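Altmont Workshop Completes First Round of Hand-Guided Training

15 February 2022 - The Rarnach automation group has finished the first round of its tabletop training program at the Altmont workshop. Operators recorded 363 demonstrations by remote control, each dealing with packaged goods and a clear plastic container.

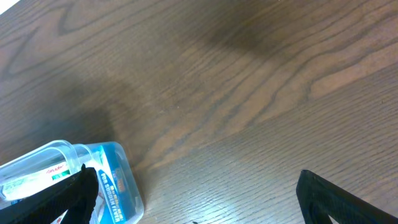 Unitz asked whether new operators should begin with slow, exaggerated movements, and remarked that hesitant demonstrations tend to produce a hesitant robot. The group's present guidance is to work at a steady, natural pace and to discard any run in which the operator stops to think.

Sessions are limited to 300 minutes per operator each week. Boxes and packets are rearranged between runs so that the robot does not learn a single layout. 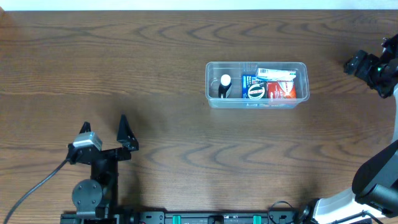
Work with two arms requires more practice. Operators are asked to complete three supervised sessions before their recordings are accepted, and to keep the idle arm well away from the container. The target for September is 700 accepted demonstrations. Staff who wish to take part may apply through the Eynon office.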